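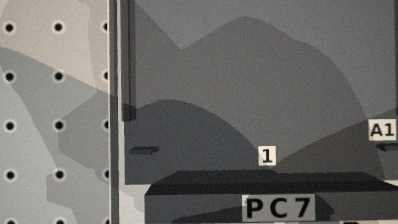 A reader wrote to me that I should stop complaining and simply build the second sawmill before the bridge, and then the whole valley level becomes easy. I tried it on Wednesday evening. I am sorry to report that the reader is right.

For those who did not read my last post: I am still playing Grurnarus, the little game where you repair villages after a flood and send your workers to collect wood, stone and fish. I bought it for the train, but now I play it mostly at the kitchen table with a cup of tea. The levels are short, and the clock at the top is not too strict if you choose the relaxed mode. I did not choose the relaxed mode. This was my mistake.

The level that stopped me is called Seltska. You begin with one hut, 3 workers and a broken road in both directions. I always went for the bridge first, because the fish market is on the other side and fish sells well. But the bridge eats all your wood, and then the workers stand by the fire and wait. I finished every time with the silver star, and one time I was late by only a few seconds, which made me quite angry at a cartoon beaver.

With two sawmills the wood comes so quickly that you can repair the bridge and the road to Flitel almost together. My score was 2779, and I got the gold star with time left on the clock. I also discovered that the merchant at Flitel gives a better price for stone after you fix his roof. Maybe everybody knew this already.

There are 90 levels in the game, and I have no hope to get gold in all of them. Next comes Dixit, the one with snow. There the food runs out very fast and the workers walk slowly, and I do not yet understand what the goat is for. I clicked on it many times. If you know, please write it in the comments, but please do not tell me how the story with the lighthouse ends. I want to see that myself.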